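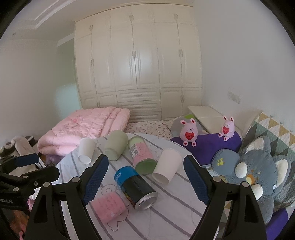
Compost is the part everyone gets wrong, according to Frøydis Løken, and they get it wrong by buying it. "You've got a farm throwing out straw and a truck bringing in bags. Same afternoon. I've seen it."

We talked on the phone in January, her end of the line windy, mine full of kids. Løken farms at Prunau, mostly roots and cabbage, and she quit buying fertility in 3 years ago. No pellets, no bagged anything. Her neighbor Roald Bakke still buys, and got on the call for the second half, so this turned into more of an argument than I planned.

First, the how. Clover under the cabbages, sheep on the stubble, heaps turned by tractor when there's time. There often isn't. "Two turns if I'm good," she says. "One last year. It was lumpy, we spread it anyway."

And yields? Down at first, she doesn't hide it. The leeks were "embarassing." Carrots held up. She was selling some 1000 bunches a season through the Rorano market and lost a couple of regulars over size.

Bakke, on the same subject: "She has sheep. I don't have sheep. I have a loan." He rents most of his ground and says it's hard to build soil you might lose when the lease is up. His is a short one. He'd plant clover tomorrow if the landlord would sign for longer.

Løken agrees with that, more or less. Land first, then compost. But she thinks renters could share heaps, the way growers over in Rengifo do, with one spreader going farm to farm. Bakke laughs. "Who gets it in April?"

Good question, no answer. They went back and forth on weed seed for a while, I lost teh thread and some of my notes.

Would she go back to bags? Long pause. "For seedlings, maybe. I'm not religious about it."

Bakke wanted it noted that his leeks were fine.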